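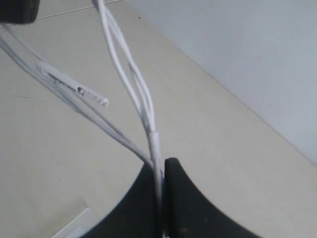

19 March 2022

Kwadwo Kofie's name is not spelled like that, it's Kwofie, and I have now had to fix it on the proof of the rulebook credits twice. Kwadwo Kwofie. I wrote it on the sticky note in capitals. We'll see what comes back from the printer.

Spent the morning at Stekach even though it's Saturday. Elikem Essien had called everybody in for what he calls a table day, where we play the thing we're selling and try to find out if it's any good. The thing is Dravach. It has been "almost done" since before I was hired. It is a card game about ferrymen, and the pitch on the back of the box says it plays in forty minutes. I have never once seen it play in forty minutes. Today's first game took an hour and a half and ended when Ewurabena put her cards down and went to get lunch.

Elikem thinks the slow part is the river phase. I think the slow part is that you have to read every card out loud or the other players don't believe you. Six different cards say "you may" and mean "you must." I brought this up in February and got told that people will pick it up from context. Well, four grown adults who work at the company that makes it did not pick it up from context. Ewurabena Ackah wrote half of those cards and she played one of them wrong.

To be fair to the game, the bidding is good. I like the part where you don't know what the other ferries are carrying and you have to guess from how hard somebody is fighting for the dock. Kwadwo Baidoo bluffed me out of the north landing with nothing but a boat full of turnips and I'm still sore over it. If the whole game was that, I'd buy it with my own money. But it's that for ten minutes and then it's bookkeeping.

Elikem's answer to all of this is the deluxe edition. 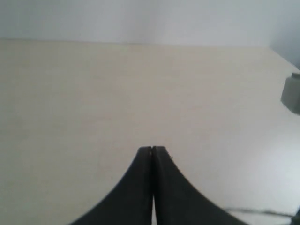
The deluxe edition

I want to get down what was said while I remember it, in case I need it in a year.

The plan is 319 boxes, numbered by hand, with pewter boats in place of the cardboard ones and a cloth map. Why 319? Elikem says a round number looks like marketing and an odd number looks like craft. I asked if anybody had ever bought a game over the last digit of the print run. He said you'd be surprised. I would be, yes.

The boats come from Morken. We got two samples and they're handsome, I'll give them that. Heavy little things. One of them falls over. It's the barge with the tall mast, and it falls over if you set it down on the map anywhere there's a fold, and the map is nothing but folds. Delali Fiadzo wrote to Morken and they wrote back that the piece is "balanced for display." Fine, but it's a game piece. It gets moved every turn. She's asking for a wider base and they want to charge us for a new mold, and I notice the person who approved the old mold is very quiet this week.

The cloth map is from Grīnberga and I have fewer complaints. The blue is darker than we sent them. Delali likes it better. I can't read the names of the small landings on it without leaning in, and I wear glasses for exactly this. When I said so, Elikem held it up to the window and said it was perfectly clear, and of course it was, with the sun coming through it.

Then the mailing list. There are 900 people who clicked the button saying they were interested in a deluxe Dravach. Elikem does the math the way Elikem does, where a third of them is more than the whole run "before we've even opened the doors." I clicked that button myself, to see if it worked. I think Kwadwo B. clicked it too. My guess is that a lot of people will click anything that doesn't ask for a card number. I've seen how this went with the dice tower, and there are still dice towers under the stairs. I offered him a bet, lunch for the office if we sell half in the first week. He took it so fast that I got a little worried he knows something.

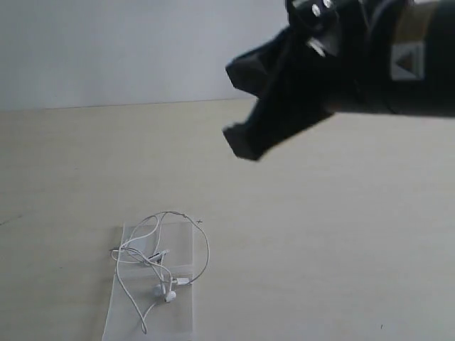
Anyway, the vote, if you can call it one, was to go ahead. I said I'd go along if the cards get one more pass before anything is printed, and if somebody who has never worked here sits down with the rules and plays a full game without one of us hovering and pointing. Ewurabena backed me up on the first part. On the second she said her brother could do it, but her brother has played it at her house at least twice, so no. I'm going to ask my neighbors. They play cards every Thursday and they're mean about it, in a useful way.

We did get in a second game after lunch, with the river phase cut down to one round. An hour and five. Better! I wrote the time on the inside of the box lid where Elikem would see it. He says if you take out the arguing it was under forty. I don't know how you'd take out the arguing.

I came in third. Kwadwo Kwofie won by sitting on the south landing and doing nothing at all for most of the game, so that's another thing to fix, or else a strategy, depending on who you ask. He says strategy.

Home by five with one of the sample boats in my coat pocket by mistake. It's the barge. I've stood it up on the kitchen counter and it's fallen over once so far. Need to take it back Monday before Delali goes looking. Also need to buy coffee, and call Mom about the car.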